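October, workshop notebook, second pot of tea

Picking up where I left off with the dye baths, because I promised Gráinne Flanagan I would write it all down properly this time and not leave her to work it out from the backs of envelopes. She has been very patient with me, and if she's reading this over my shoulder (hello, Gráinne) the missing page from the madder trials has turned up inside the scale box.

So, onion skins. I'd been putting them off for ages as a beginner's dye, a thing you do with kids on a rainy afternoon, and I owe them an apology. Thịnh La brought in a great rustling sack from the kitchen at Grotent, all brown skins, no red, and I weighed out 500 grams for the first bath. They go into the old enamel pot with enough rainwater to float them, up slowly to just under a simmer, and then I leave them alone while I get on with the mordanting. I used alum on the wool this time and nothing else. No iron, though Marin keeps on at me about iron and he may well be right for the darker end of the range.

The wool is the Dravadden fleece, washed and carded back in the winter, and it's lovely stuff to handle, springy without being coarse. I skeined up the small test hanks and labelled each with a knot code, which I'll put on the inside cover so the rest of you can read them. Please don't cut the tags off! Florencia did that with the walnut set and we spent a whole lunch holding hanks up to the window and arguing.

Strained the skins out after lunch and put the first hanks in wet. The colour took much faster than I'd expected, a proper marigold before I had finished rinsing the strainer. I gave the second lot the same bath once the first was out, and they came up softer, more like straw. By the third go there was hardly anything left in it, only a sort of weak-tea cream, and yet I think that one's my favourite of the lot.
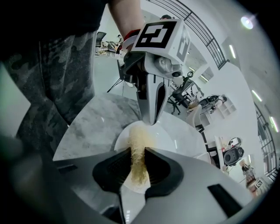

Undyed plant fibre is the other half of today's entry, and I'm a good deal less sure of myself there. Wool drinks up an onion bath without being asked, but cellulose is fussy, and Định Lương warned me that I'd get a dirty beige if I skipped the tannin step. I'm after something for the wall panel that sits beside the bright hanks without fighting them, and the yellowish-beige of that fluffy tuft over the white plate is very near the tone I have in mind, soft and a bit wispy at the edges. If the exhausted bath can get raw ramie anywhere close to that I shall be delighted. Plan is to scour it first with soda ash, then oak gall overnight, then alum, then into the last of the onion.

Rinsing notes, while I remember. Cool the hanks in the bath before you lift them, even if you're in a hurry to see. I shocked one under the cold tap last month and felted the end of it, and it has been sitting on the shelf looking reproachful ever since. Use the grey bucket for the first rinse and keep the good one for the last. A splash of vinegar does no harm, although I can't say I've ever been convinced that it does much good either.

The lightfast strips are on the south sill again. Half of each strip is covered with card and held down with the bulldog clips from the office, which I will return. Onion has a poor name for fading, and the strips I did on cotton two summers ago went very sad indeed, so I'd like to know how alum on wool compares before we offer it to the people at Ngubane for their cushions. Card comes off in 2 months. I've written it on the wall as well.

Batch number for the book is 3177, and the jar of leftover liquor carries the same number on masking tape. It's at the back of the small fridge, behind the milk. It smells like soup. Please don't let that fool anyone.

Still to do: wind off the remaining 13 hanks, ask Marin for a spoonful of his iron water (he'll be unbearable about it), and find out whether the Grotent kitchen would save us red skins separately. Gráinne, the good scales are reading heavy again, so use the little ones until I've had a look at them.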